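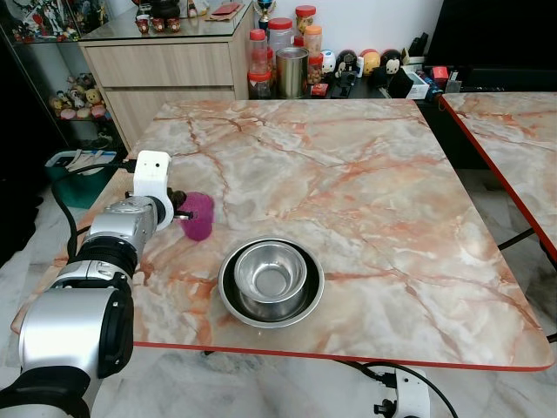

Home > Forums > Kitchen & Dining > Tables

marblefan_jo
OK so I need opinions before I do something dumb. I have two of these square tables, the pink and white marble pattern with the thin red edge, and I want to push them together and use them as one big table for baking days. My sister says I should sell both and get a real one. Thoughts?

pinchofsalt
Keep them! I love that pattern, all those orange veins running through the gray. My only worry would be the seam. Flour gets in there and you will be digging it out with a butter knife until March.

Jaanus Toom
I'd sell. Two small tables never sit level next to each other, especially on tile. I had a pair of Fastura ones for 6 years and one corner was always higher, and my mixing bowls drifted toward the gap every time I stirred.

marblefan_jo
Jaanus, did you try felt pads? Mine have black metal legs and I was going to stick something under the short ones.

Jaanus Toom
Tried felt, tried cardboard, tried folded receipts. Felt was the worst.

pinchofsalt
Disagree, pads are fine if you buy the screw-in kind. Kunon sells a bag of 30 and I still have most of mine left – they went on in one evening. Also those nested steel bowls look like good ones. Do you leave them out all the time?

marblefan_jo
Pretty much, the small one lives inside the wide one. I keep meaning to clear a spot for them in the cabinet but the drawers are full and I like having my little red cups up on the glass.

oldcrumb
Don't put anything heavy on that glass shelf, please. Cups OK, stand mixer no.

Jaanus Toom
Agree with oldcrumb on that. Still say sell the tables.

marblefan_jo
Noted lol. Going to try the screw-in pads first and will report back.

Recent topics
Surkodano bowl set, worth it?
Getting flour out of grout
Best plastic cups for kids
Glass shelf cleaning without streaks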